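Flernitz Household Help: ticket
Subject: Grey sofa seat, red laundry, possible pink
Status: open, then closed, then open again
Opened by: Selorm Opoku

Problem as reported: red sports kit has been left on the Flernitz sofa (the grey one, woven cover, bought from Sollby in March). I would like to know whether the seat is going to turn pink, and whether anyone means to fold anything before the summer.

First look. Red cloth bunched up on the seat, creased in the usual way of things that were going to be folded in a minute. 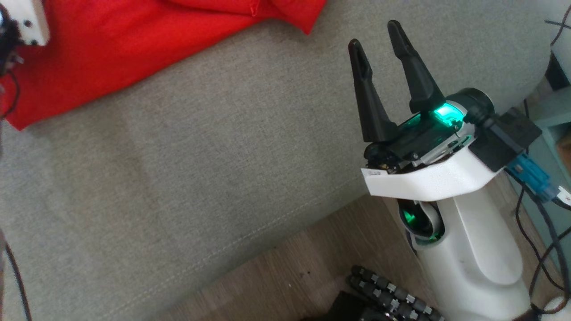
Page last changed: April 8, 2019, by S. Opoku

Step 1. Checked the care sheet. It says the cover can be washed, provided you can get it off, and then shows a drawing of a zip in a place where our sofa has no zip. Wrote to Sollby. They sent me the same care sheet.

Step 2. Rubbed a white cotton hanky on the hem of one jersey, dry, then again with a damp corner. Dry: nothing. Damp: a faint blush, which I chose to put down to my own thumb until I tried it with the other thumb.

Step 3. Priced the alternatives. A spare seat cover is 600, a throw from Tastlow is 790. I fail to see how the thing that goes on top of the thing costs more than the thing, but I only opened the ticket.

Step 4. Sorted what was there. One jersey says BULLS and had been folded in the sense that it was no longer its full size. The other is red and white, with a large 3 on it, and lay more or less flat, which I recorded as progress.

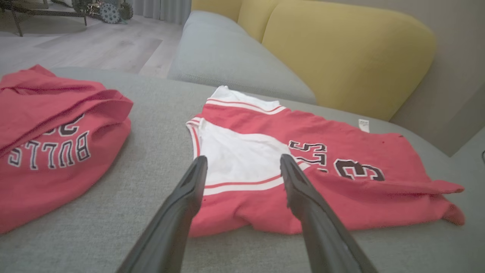 Rozália Szalai: Selorm, the damp hanky is your answer. Red kit is fine on that cover as long as it's bone dry, so leave it on the airer overnight and keep it off the sofa until morning. Turn them inside out as well, the lettering lasts longer. And please don't buy the throw, we had one from Pap and it spent its whole life on the floor.

Noted. Airer moved next to the radiator, throw taken out of the basket. Folding method now agreed: face down, sleeveless sides in, bottom up to the collar. It takes two goes if you start with the slippery one.

Still to do: ask Sollby about the zip again. Ticket stays open until the jerseys are in a drawer.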